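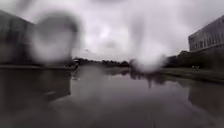
Mutwood is a small collection of family diary entries, 39 of them, written at our kitchen table over one school year and typed up here so that the relatives (and anybody else who enjoys other people's ordinary days) can read them, search them and borrow from them. It started as a notebook by the toaster and it has been growing sideways ever since. Most of the entries are about small things: a lost library book, a tooth, who finished the good jam. A fair number are about weather, and if you like a day when the sky is one thick lid of cloud and the pavement is so flooded it looks like a dull gray mirror, you will feel very much at home, especially in the folder called `wet-days`. I have a real soft spot for that folder.

# Mutwood

*A family diary in plain text, with a few notes on how to read it*

## What's in here

```
mutwood/
 README.md
 entries/
 school-days/
 wet-days/
 visitors/
 everything-else/
 index.csv
 corrections.txt
 undeo/
```

There are 4 folders of entries, and each entry is one plain text file that will open in anything. I went back and forth on the folders for ages, and my brother-in-law Detlef Engelhardt argued for having none at all and letting people search. He may well be right! But I like opening a drawer and knowing what sort of thing is in it, so folders it is, and if an entry could have gone in two places I put it where I would look for it first.

`index.csv` is the list of everything. `corrections.txt` is where the family gets to object. `undeo/` holds the little script, and I'll get to that further down.

## What an entry looks like

Every file begins with a few short lines and then goes straight into the diary part. Here's a typical one:

```
title: The casserole that went to school
month: October
writer: M
mood: tired but fine
---
I put the casserole in the lunch bag and the lunch in
the oven. The lunch was a cheese sandwich and two plums.
Supper was therefore a warm cheese sandwich and two very
warm plums, and the casserole came home at four o'clock
with a note from the teacher asking for the recipe.
```

The fields mean what you'd expect, more or less:

| Field | What it holds | Always there? |
|---|---|---|
| `title` | Whatever was written across the top of the page, or a title I made up later | Yes |
| `month` | The month and nothing finer | Yes |
| `writer` | One letter (see below) | Yes |
| `mood` | A few words in the writer's own spelling | No |
| `reply` | Something another person added underneath, often cross | No |

The writers are M (me), P (my husband), B (the big one) and L (the little one). L couldn't write much when we began, so the early L entries were said out loud and taken down by whoever had a pen. You can tell, I think, because they have a great many uses of the phrase "and then" and they stop very suddenly when something better came along. Please don't tidy those up if you reuse them. The stopping is the best part.

## How it was made

The notebook came first. We kept it through 12 months, from one August to the next July, with a long quiet stretch in the winter when we all had the same cold and the only thing anybody wrote down was soup. I typed the pages up in the evenings, mostly between eight o'clock and falling asleep, and read them aloud to the writer before saving the file. If the writer laughed, it went in. If the writer left the room, we talked about it the next day.

I fixed spelling where it got in the way of understanding and left it alone where it was doing good work ("brekfist" stays, and so does "I was furius at the soap"). Crossed-out words are gone unless they were funnier than what replaced them, in which case they're in square brackets. Jam and coffee have claimed parts of a few pages, and where I couldn't make out a word I typed `[jam]` or `[coffee]`, depending.

Murray Kingi, who lives across the street and knows much more about computers than I ever will, looked at my first attempt, was very kind about it, and then asked gently whether I meant to have the same entry in there under several different names. I did not. He helped me set up the index, and he wrote Undeo for us one rainy afternoon in exchange for a pan of lemon bars.

## Undeo

Undeo is a small script that puts an entry back the way it was before I "improved" it. I am a terrible fiddler. I will read a perfectly nice paragraph about a missing shoe and decide it needs another sentence, and then the sentence needs a friend, and by bedtime the shoe has a whole childhood. Undeo keeps the first typed version of each file next to the one you see, and you can ask for it like this:

```
cd undeo
python undeo.py "The casserole that went to school"
```

It prints the older version on the screen and doesn't change anything. If you want to keep what it prints, add `--save` and it will make a copy in your own folder - it never writes over the entries. You'll need Python 3, and that's all. If the title has a quotation mark in it the script gets confused, so use the file name from `index.csv` for those.

## Names and places

The names of friends, teachers and the dentist have all been changed. The school is called Heltgate throughout, and the town is Quintana. Neither is what it says on the sign. I did leave the real names of pets, having asked them.

Some things were left out on purpose. There's nothing about anyone's health beyond colds and teeth, nothing about money except a disputed allowance, and one whole entry was taken out when B turned out to have strong feelings about it. I'd rather have a gap than an unhappy kid. If you're a person who thinks you've spotted yourself in here and you would like to be less spottable, write to me and I'll change it that same evening.

## Good things to do with it

- Read it with a cup of something. Start with `visitors` if you want company and `wet-days` if you don't.
- Borrow an entry for a writing group. A friend of mine hands out the casserole one and asks everybody to write the teacher's note.
- Use the layout for your own family's diary! Delete our entries, keep the folders, and off you go.

It's not much use for anything serious. We're one household with one set of habits, the moods are whatever people felt like admitting to, and M wrote far more than her share. Anyone trying to learn how families in general spend their evenings would come away believing that everyone is looking for a shoe.

## Known problems

- 2 of the entries in `everything-else` have no real month. They're marked June because L insisted on June.
- The mood field is sometimes a drawing in the notebook. I've typed `(drawing)` and left it there.
- P's handwriting. Where I guessed, there's a question mark in brackets, and he says I guessed wrong on most of them but won't say what the words were.
- Replies aren't always signed. The ones in capital letters are B.

## Sharing

You're welcome to copy, print, read aloud and pass along anything in the entries, as long as you don't sell it and you say it came from Mutwood. Undeo belongs to Murray, and he says do whatever you like with it. If you find a mistake, add a line to `corrections.txt` with the title of the entry and what's wrong, and send it back to me. I read them all, usually in the car outside swim practice, and I'll put your fix in the next time I sit down to type.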